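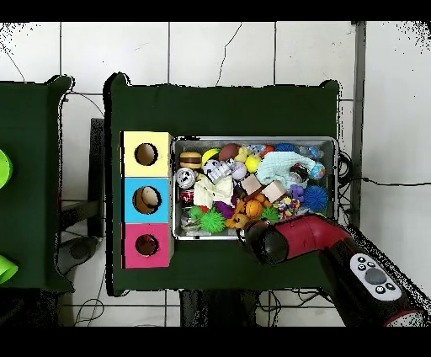 Sorting Station: Boxes, Tray and Contents

Zusow Gallery, page 4
Last revised 29/03/2018

Three cube-shaped boxes and one metal tray of small objects, set out on a dark green cloth. The boxes are in a column to the left of the tray: pale yellow, light blue, magenta pink. Each has a round hole in the side that faces up. The tray holds the mixed stock, unsorted.

The station is used for sorting by shape, by surface and by material. The rest of this page covers the same setup in notes, grouped by type of part. Terms follow the Zusow parts list. Where the list has no term, a plain one is used.

Boxes

Three units, one hole each. The blue box shows a tan cardboard inner wall through its opening. The interior of the yellow box reads brown and that of the pink box a darker red. Color is the only label the boxes carry in our records, so the outside finish matters more than the inside.

The order in the column is yellow, blue, pink, with yellow at the top. Record sheets are printed in the same order. If the column is rearranged, rearrange the sheet.

Openings are round on all three. Check any new object against the hole before it goes on the list. Soft items can be folded; glass and wood cannot, and a part that has to be forced is taken out of the set.

Tray

Rectangular, silver metal. A tray was chosen over a bin for this station: contents stay in a shallow layer and most parts can be reached from any side. The drawback is noise. Wooden blocks dropped on bare metal are loud in a tiled room, and the Okari room is tiled throughout, white with dark grout. A thin mat under the tray cures part of it.

The tray is filled close to capacity in this layout. For a first session, use half the stock and keep the rest in the storage crate.

Balls, sports patterns

Soccer-style in black and white, an orange one with a basketball pattern, a white baseball, a brown toy football. The football is the odd shape of the group and should be logged under "oval", not "round".

Patterned balls are logged by sport first and color second. This was changed in October. Older sheets have the two columns the other way around.

Balls, spiky

Dark blue at the top edge of the tray, a large blue one at the right, lime green in the lower part. Spiky surfaces collect lint from the cloth. Brush them dry and rinse afterward. Do not store them pressed against the knitted pieces, where they snag.

Two of these are blue. The sheet separates them by size, large and standard.

Balls, other

Bright yellow; yellow and white; white with a black pattern; and a printed one in blue, orange and white. Group these last. They have no common feature beyond shape and cause most of the logging errors.

Toy food

A hamburger with brown buns and a yellow cheese layer, and a purple grape cluster. The grape cluster has an uneven outline, so its resting position varies each time it is put down. Log it by color.

Animals and plush

One small rubber duck, yellow. One white plush toy with black markings. The duck is logged as rubber and the plush as textile. Neither goes under "animal", a heading that was dropped when the list was cut to 20 entries.

Textiles

A pale mint-green knitted cloth toward the upper right, and a crumpled cream-colored cloth nearer the center. Cloths tend to cover smaller parts. Lift them out before an inventory, then put them back on top.

The Witkowska layout folds both cloths flat against the rim. We tried it and went back to leaving them loose. Flat cloths are harder to pick up by one corner.

Wood

Two light beige blocks, side by side in the middle-right of the tray. Plain and easy to grip. They serve as the reference parts for each session: start with a block, end with a block.

Containers

A small glass jar with a dark label, a clear glass container at the lower left corner, and a red drink can with a white label. Glass stays in the adult version of the set only. For younger groups, replace both pieces with clear plastic of similar size and note the swap on the sheet.

Check the rims before each session. A chipped piece is discarded and the entry left blank until a replacement arrives.

Small and irregular

A multicolored toy with a confetti pattern, an orange toy with several small nubs, a green spiky toy, and a small clear plastic toy near the upper right corner. The clear one is the hardest part in the set to find against bare metal. Count it in first.

Storage

After use, parts go into a Nukasholm crate, 72 liters, with textiles on top and glass wrapped separately. The boxes travel empty. Shelf position is 9, lower level. The green cloth is rolled, not folded, to keep creases off the working surface.

Next page: Okari layout, single box
Previous page: Witkowska layout
Back to gallery index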